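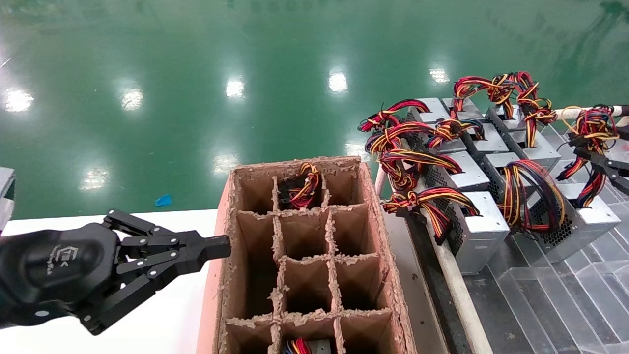 Since May I have kept the old computer power supplies in one cardboard box with dividers, and the box is now quite tired on the top edges. I still like it. Each unit gets its own cell, and the wires must be coiled before it goes in – otherwise they catch on the neighbour. My friend Cameron Pringle says I should buy a plastic crate. Maybe next year. Tonight I will finish the packing and write the labels in grey marker.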